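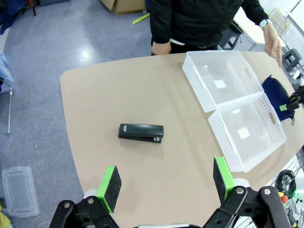
A stapler on the club table, two white baskets off to the side, and the gripper open above it all.

Desk Sort, Step by Step: A Practice Session for the Tradcombe Robotics Club

Welcome back, everyone! If you missed the December meeting, don't worry one bit, because you can pick things up right from this page. Desk Sort is the task we'll be bringing to the Yagi Cup in the spring, and it sounds almost too easy when you say it out loud: pick up an office item, carry it to the correct basket, let go, and come back for the next one. I thought we'd have it working in an afternoon. We did not have it working in an afternoon, but we had a very good time, and I've written down what we learned so the newer members can start a bit further along than we did.

What you need

A clear table, two baskets of the same size, a label for each, and a few everyday items. A stapler and a zippered pouch make a nice pair to begin with, one hard and one soft. You'll also need the arm with the two-finger gripper and a laptop with our Usero control program on it (the club laptops already have it).

Step 1. Set the baskets

Put both baskets along one side of the table, short ends touching, and lay a label flat in the bottom of each. The cup rules let you choose which side, but once you've chosen, please leave them there for the whole session! We lost most of an hour because a basket got nudged between runs and we went hunting for the trouble in the program, when it was sitting right there on the table the whole time.

Step 2. Start with the stapler

Lay the stapler lengthwise in front of the arm, well clear of the baskets. Bring the open gripper in slowly until it is over the middle of the stapler, and turn the wrist so that the fingers come down on either side of the body -- one pad on each long side. If you try to grab it end to end you'll be there until suppertime. Close gently, lift a little, and wait a breath before you go anywhere. A stapler is heavier toward one end than you'd think, and a grip that's off center will let it tip.

Work in pairs for this. One person drives, and the other stands across the table and calls out or points to the basket you're aiming for. Keep hands well back from the fingers while the arm is moving, and if you need to reach in, say "hold" and wait until the driver answers.

Step 3. Move on to the pouch

Now for the one that gave us fits. A soft pouch changes shape when you squeeze it, so the width you set for the stapler won't do. Stand the pouch up on its narrow side with the zipper facing up and bring the gripper in with a finger on each side of it. 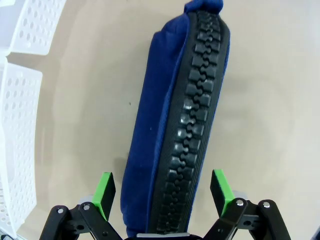

Zipper up, a green pad to either side, and still a little room to spare.

Stop there for a moment and look through the wrist camera. You want a gap between each pad and the fabric before you close, and the two gaps should be close to equal. The zipper makes a lovely guide line, by the way. It doesn't have to be perfectly straight (a fabric pouch likes to bow a little), but you want the part of it between the pads to be near the middle. If one pad touches first, it will push the pouch over, and then you get to stand it up and start again.

Close in small steps, and quit closing as soon as the fabric starts to give. Lift straight up a short way, then swing over to the basket.

Step 4. Let go nicely

Lower the item well inside the basket walls before you open the fingers. Dropping it from up high is quicker, sure, but the cup judges take off 3 points for anything that bounces out, and our friends at the Evetti club learned that the hard way last year.

Step 5. Save your runs

Each good run gets saved in the shared folder under your team's name. Bad runs get saved too, please, with a short note on what went wrong. As of this meeting the folder holds 3,551 runs, and I'd love to see it reach 3,917 before we pack up for the cup. Don't rush to get there, though. A pair that takes turns every ten tries or so can do more than 30 in a session without anybody getting cranky.

If you get stuck

Check the baskets first, then the wrist angle, then the closing width, in that order. If it still won't behave, leave the table set up as it is and come find me -- I'm usually at the back bench until six.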